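23 January 2023
By Hashini Dissanayake
Filed under: Comedy, Home Viewing

Watching a stand-up special at home

Turn the subtitles off. They deliver the punchline a full second before the comic does, and with worse timing.

Eat first. A 78-minute set is no match for a crisp packet.

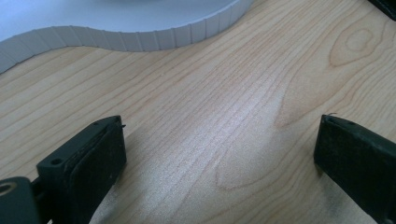 Pick your seat

Whoever has seen it already sits at the back, where their mouthing along to the Omside routine will bother only the cat.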